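Witia Notes, May 31, 2024

We use cookies to remember whether you're logged in. Carry on reading and we'll take that as a yes. You're getting this newsletter because you ticked the box when you opened your account. Unsubscribe at the bottom of any email.

Shared folders that tidy up after themselves

Hello again! It's been a busy few weeks at the Dutovthorpe end of things, mostly spent on one feature that sounded tiny when we put it on the board and then ate most of spring. I'm quite pleased with it though, so you're getting the whole story.

A lot of you share folders with people outside your own account. Accountants, printers, the school, the chap doing the extension. You make a link, you send it off, they grab what they need, and then the link just sits there. For years, in some cases. When I went through my own account in March I found I had 19 live links, and I could only tell you what six of them were for. One pointed at a folder of kitchen measurements for a house I no longer live in.

So, from this week, every new share link in Witia comes with an end date. It's set to six weeks by default, and you can change it when you make the link or at any time afterwards. You can also switch it off completely if you want a link that stays put (plenty of you run noticeboard-type folders, I know, I've had the emails). Links you made before the update are left exactly as they were. We did talk about putting an end date on the old ones too, and decided it would be a rotten thing to do to anybody who'd printed a link on a leaflet.

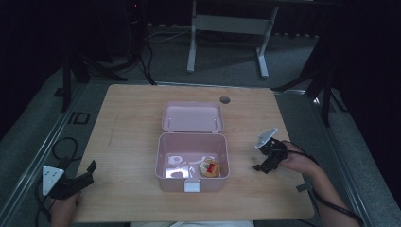

When a link runs out, the files stay where they are. I want to be very clear on that one, as it was the first thing every tester asked me. Only the way in from outside goes. I think of the folder as a pink plastic box with a hinged lid and a little white latch at the front: at the moment the lid's up, and anyone who comes past can see there's something small and round, like a packaged cake or biscuit, sitting in the corner. An expired link shuts the lid. The cake is still yours, and you can open up again with one click under Sharing, then Past links. The person at the other end gets a plain page saying the link has ended and asking them to get in touch with whoever sent it. It doesn't show your name or the name of the folder.

You'll get an email three days before a link ends, with a button to extend it. If you have several ending in the same week they come bundled in one message. That was Tâm Cao's doing, after a test run where my inbox filled up before I'd finished my toast.

A couple of things we haven't sorted yet. Upload-only links (the sort where people can drop files in but can't see what's there) do get an end date, but the reminder email calls them "shared folders", which is a bit muddling. The wording fix is written and goes out with the next update. And if you connect through the Prerkex desktop client, the date shows up but you can't edit it there, so you'll need to hop over to the browser for now. I'm hoping we'll have that done by September. Don't hold me to the first of the month!

If you look after a team account, there's a new setting under Admin, Links, where you can choose the default for everybody. You can make it shorter or longer, or insist that all outside links have an end date of some sort. We've left it on "people can choose", so nothing changes for your team until you go in and change it.

One last bit of housekeeping. The old help pages, the ones with the green header, are being moved over to Phan, our new manual. Search is much better over there, and the pages on calendars have been rewritten from scratch. Old bookmarks should carry you across to the right place. If one lands you somewhere daft, hit reply and paste me the address and I'll put it right.

Comments (4)

marrow_and_peas
Love this. Can I set the end date to a particular time of day? We take bookings up to noon and I'd like the form folder to close then.

Witia team
Not yet, it always runs to midnight in your account's time zone. I've added your noon request to the list.

Gill T
Took me a while to find Past links on my phone. It's under the three dots if anyone else is hunting.

oldbeige
Please keep the option to switch it off. I've got a choir folder that's been on the same link since we joined and they will never learn a new one.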